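Grullport CC forum > Nets and Technique
Topic: Batting when you're cross with yourself

midwicket_moaner wrote:
Right, I need a bit of advice before outdoor nets start again. I bat at 7 for the Kasoreck seconds and I've got a temper on me. Only ever with myself, I've never said a word to an umpire, but last summer it got silly. I'd play and miss at a wide one, spend the next two balls telling myself off, and then get bowled by something dead straight. My top score for the whole year was 36, and I came off that day more annoyed about the shot I got out to than pleased about the runs.

The skipper has been nice about it but has hinted he doesn't want to hear my bat hitting the dressing room floor again. Has anybody managed to calm down? Or do I just stop caring?

tea_and_googlies wrote:
Don't stop caring, whatever you do. I tried that for half a season after my knee went and I was dreadful. Just drifted about. I'd rather be grumpy and make a few.

What helped me was walking away. After every ball I go a few steps towards square leg, have a look at the trees, come back, take guard again. I felt a right lemon the first few times but now I don't notice I'm doing it.

OldSlowLeftArm wrote:
As a bowler can I just say I love it when a batter starts muttering. Kutska had an opener like that, lovely player, miles better than me, and I got him three years running by bowling two wide ones and then one at the stumps. You could see him chewing it over at the other end. So yes, sort it out, but please not before we play you in the cup.

midwicket_moaner wrote:
Thanks for that, very comforting!

The walking thing I might try. My worry is that I use the time to have an even longer go at myself. I've got quite good at it.

covers_off wrote:
I'm going to disagree with most of this. It's a technique problem dressed up as a temper problem. If you keep missing the wide one and getting bowled by the straight one, your head's falling over to the off side. I had the same for years. I spent the whole of one winter hitting throwdowns with a line chalked where my head should be, and by the end of it I wasn't losing my rag much, as I wasn't missing as many.

The best thing I did was the boring bit at home. Bat in hand in the spare room, no ball, just stance and first movement, 100 times a night. My other half thought I'd cracked.

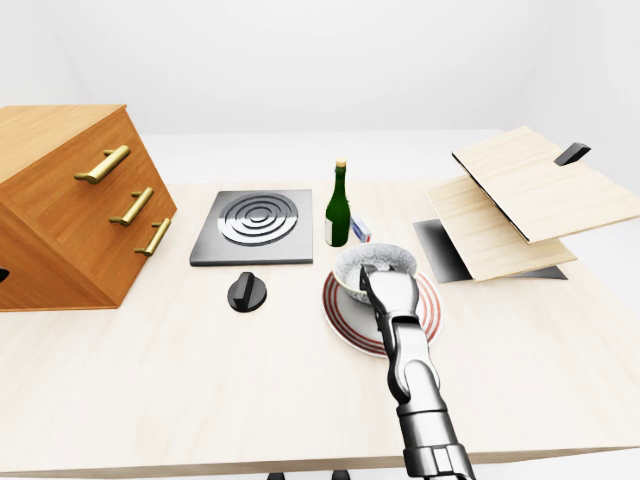 Did that from October right through to the first friendly and my balance was a different thing altogether. You don't need a lane or a bowling machine for it, only enough ceiling to pick the bat up properly. Do it slowly. If you rush you're just practising falling over.

tea_and_googlies wrote:
Can't agree with you there, covers. I've seen plenty of batters with a perfect head position go completely to pieces after one play and miss. We had a lad at Queiroz who looked a million dollars in the nets and couldn't make a run on a Saturday because he was furious by the second over. No amount of chalk was going to fix him.

covers_off wrote:
Did anybody try the chalk?

tea_and_googlies wrote:
No. Fair enough.

longstop_forever wrote:
Bit of both for me. I make myself say one thing when the bowler turns at the end of his run, and it's always the same — "watch it" — and that leaves no room for the telling off. I got it from a golf book. Doesn't work for my golf, mind you.

I also keep a little notebook and I'm only allowed to be angry in there, after the game, with a cup of tea. Some of last year's pages are pretty fruity. We lost to Kasoreck chasing 200 and I ran myself out, so that day got two whole pages and a drawing.

OldSlowLeftArm wrote:
I remember that run out. Best moment of the season for neutrals.

longstop_forever wrote:
It was never a single and I stand by the notebook.

midwicket_moaner wrote:
This is all really useful, ta. I'm going to do the bat-in-hand thing in the evenings (the dog will have to move) and try the "watch it" business once we're in the nets with real bowlers. Covers, which foot should I feel the weight on before I go? I've always been back heel and I suspect that's half my trouble.

covers_off wrote:
Balls of both feet, even, knees soft. If you can wiggle your toes you're too far back. Give it a fortnight before you decide you hate it.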